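Home | Bench Notes | Grippers | Cameras | Contact

Pre-run check, printed gripper vs. Isar gripper
Oct 18, 2025, by Dorothy Nuttall
3 comments | 2 shares

Same list for both grippers so the comparison is fair. Power off until the cable items are done. 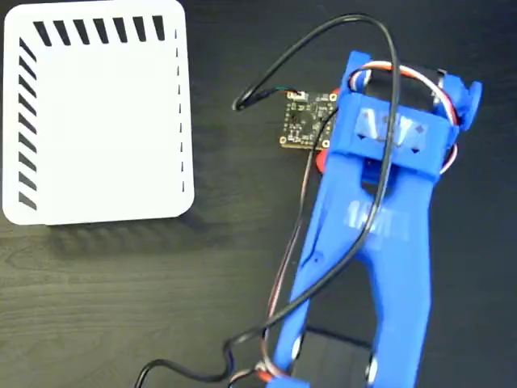 Blue one first, Isar after lunch.

1. Screws at head, snug. OK
2. Crossbar, cracks between layers. OK. Look hard at the cutouts, the July print split there.
3. Servo seated, no wobble by hand. OK
4. Black cable clear of the jaw path. FAIL. Lies right over the body. Reroute and tie down before power.
5. Servo lead (white/red/brown), slack at full open. Marginal. Loop is too big, will snag on something
6. Small board fixed down, connector pushed home. Board not fixed. Tape for now, proper mount later.
7. Thin wires along the side, nicks or bare spots. OK
8. Striped card flat on table, nothing lying on it. OK
9. Open/close 20 cycles, no load. HOLD, waiting on 4
10. E-stop in reach of whoever is runing it. OK

Result: do not power yet. Isar gets the same sheet, no skipping 5 just becuase its cables are tidier.

Comments

Darren Bellamy: Item 4, clip it to the underside like we did on the Clilow arm. Leave extra at the wrist.

Brenda Bramwell: Can 6 be a fail? Tape let go on me last time, board swung into the jaw.

Dorothy Nuttall: Fine, 6 is a fail. Baldur has standoffs. Will re-sign when both are fixed.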